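19 January 2022

FOR IMMEDIATE RELEASE

Braltison to walk its robot down an ordinary road, and the public is invited to keep up

RURKISSIDE - Braltison will hold its first open day in June on the woodland road at Rurkisside, where the company has been teaching a mobile robot to travel on its own along a route chosen mainly for being dull.

The open day follows a winter demonstration for representatives of Agarwal, the engineering firm that supplies the project's batteries, and the parks office at Cumcombe, which would like a machine to check its service roads after storms. Guests were offered coffee, a folding chair and an unhurried look at asphalt. Several asked when the exciting part would begin. They were told it had.

The robot is meant to do a job people tend to put off: travel a quiet road, note what has changed since last time, and come home. It must tell pavement from verge whether or not anyone has bothered to paint the difference. Rurkisside is generous with this sort of problem, having a white line in some places, most of a white line in others and, for long stretches, none at all.
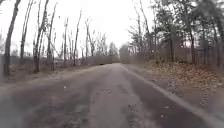 What visitors will see

The June program has 5 demonstrations, the longest of which lasts 11 minutes and will feel longer. Visitors can follow the robot on foot, watch its route being planned on a screen in the tent, and try marking the edge of the road on a recorded run. Braltison's engineers do this for a living and still disagree about it, most often over leaves.

Leaves take up a good part of the work. A slope under a thick brown layer of them can meet the road in a soft, wandering edge, and a machine that has learned to love a crisp boundary will sulk. Dark patches on the pavement are the other favourite topic. The software has to decide whether it is looking at moisture, a repair or a hole, preferably before arriving.
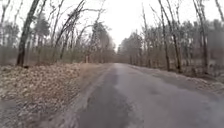 An unmarked stretch of the Rurkisside road, with leaf litter on both sides.

The project has logged 2,000 runs to date. Most were uneventful, a word the company now uses as high praise. In 9 of them the robot stopped and declined to continue, and staff who reviewed the recordings sided with the robot more often than they had expected to.

Later demonstrations move to the clearing, where gravel, packed earth and smooth pavement meet. Changing from one surface to another is harder than staying on any of them, and Agarwal's guests spent longer there than anywhere else on the route - partly, it must be said, because the coffee had been moved.
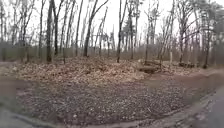
The gravel clearing at Rurkisside, with fallen leaves and bare woods behind.

Attending

Admission is free. Sensible footwear is advised, and dogs are welcome on a leash, provided they can behave near a slow-moving machine that will not throw anything. Parking is at the Cumcombe end of the road. School groups should book ahead through the Braltison office. The exact date will be posted at the office in spring. Rain will not cancel the event, and the engineers are rather hoping for some.

About Braltison

Braltison builds mobile robots for inspecting roads, paths and other places where nothing much is supposed to happen.

Media inquiries: Braltison communications office, Rurkisside

- 30 -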